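Ticket 1627 – Turntable drive faults on reverse cue
Status: Open, waiting on parts
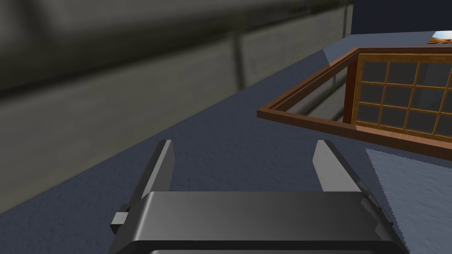 Gripper render, dark gray housing with two fingers

Site: Clondach, main stage
Unit: Skarari revolve controller, two motors
Opened: Jul 2, 2026

Reported: Revolve stops partway through cue 81 with fault 3117 (position mismatch). Forward cues run clean. Fault clears on reset, returns on the next reverse move.

Log
– Swapped encoder cables between motor 1 and motor 2. Fault stayed on motor 2.
– Checked drive wheel pressure against the February install sheet. Motor 2 under spec. Reset to spec, fault still present.
– Ran reverse at half speed, deck unloaded. No fault. Same move with the Ponce house unit loaded – fault at the same point.
– Pulled motor 2 wheel. Tread glazed on one side, hub key worn.

Workaround: cue 81 limited to half speed, scenery struck from the deck first. Stage management notified.

Next: Skevau to ship wheel and hub key. Re-run cue 81 loaded after fitting, then re-home both encoders.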